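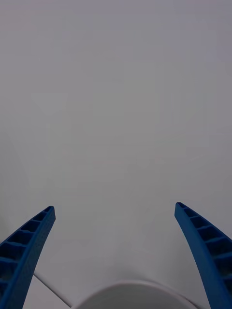 Cup Storage in the Shared Kitchen

Armindo Bragança and Bram Van Wijk, Prarnholm

We compared two ways of keeping plastic cups on a shelf, side by side and nested. Each way was used for two weeks in May. Users filled in 93 forms. Most of them found a cup faster when the cups stood next to each other and the colors showed.
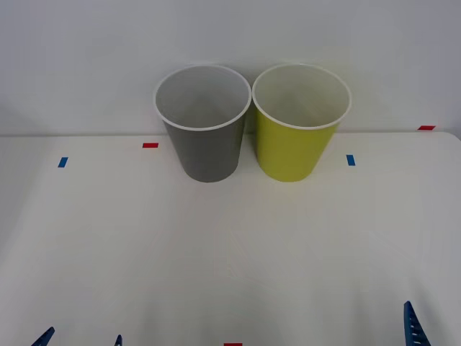 ## Limits

We only tested one shelf. Nested cups take less space, and we did not measure how much.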